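Notes, session 6: showing the task by hand
I. Montecinos, lab sections run by Kenji Szabo

Two ways to get demos. Teleop = you sit at a station and drive the real arm. Hand-held = you carry the gripper yourself, no arm in the room at all. Last time was teleop (see the Drultix handout), today mostly hand-held.

Why bother with hand-held: quick. The Prondus group got 194 demos by hand in the time teleop gave them 50. Downside, your wrist can do stuff the arm can't. So some demos are useless later, filter them out before training. Reach limits are in the Rampersad reading, skim it at least.
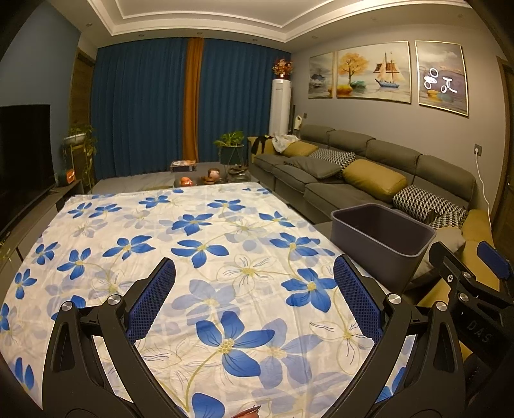

How slow should I move during a demo?
Slow enough that the arm could keep up with you. If you'd have to snatch at the thing, start over.

Rules for recording:
Start with jaws open, pads in view, every time.
Close fully on the object, pause, then lift. The pause matters, it's how we find the grasp when we cut the demos up.
Don't fix a mistake halfway and keep it as a clean demo. Label it "recovery", we want a few of those seperately.
Change the start position between demos. 400 copies of one motion teach one motion.

Homes vs lab: do both. Clutter, sofas, curtains, odd light, all good to have in the set. A policy trained only on a bare bench tends to fall apart in a living room.

For the project: 500 demos per team, two tasks max. Teams on the Trolon arm check the gripper opening first, its narrower then the hand-held one. Questions to Kenji.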